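### 4.2 Label Provenance in Small-Batch Menswear

The catalog sample covers 3,000 garments released by 12 independent menswear labels. Each entry was coded for stated origin of cloth, place of cutting, and whether the designer was credited by name. Avska and Irnance list all three fields for every piece. Zein lists cloth origin only, and its spring line was coded from hang tags collected in March.

Two coders worked separately on a subset of 400 garments. Disagreements fell mostly on the term "heritage weave," which some labels apply to a pattern and others to a method of production. The final coding treats it as a pattern claim unless a mill is named.
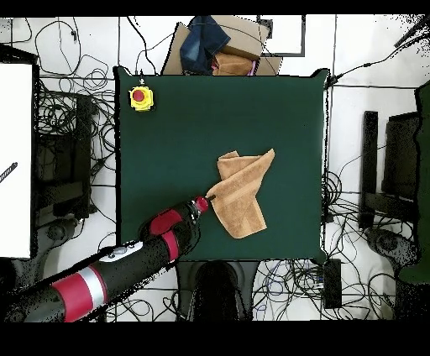
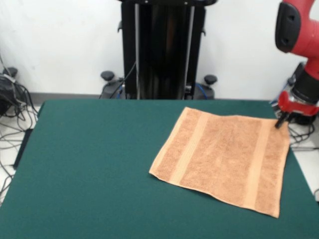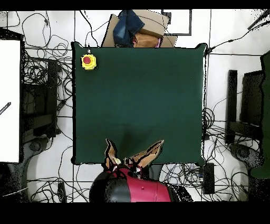
**Figure 2.** Tan terry cloth, bunched (first panel) and laid flat (second panel); dark green work surface (third panel).

Ruvley, in a written response to the draft coding, objected that a mill name is often withheld under contract and that its absence should not lower a label's score. The objection was accepted in part. Garments with a withheld mill were moved to a separate category and left out of the origin score, while the designer credit field was scored as before.

Under the revised scheme, the order of the labels by designer credit does not change. The order by cloth origin changes for Zein and Ruvley, which exchange places.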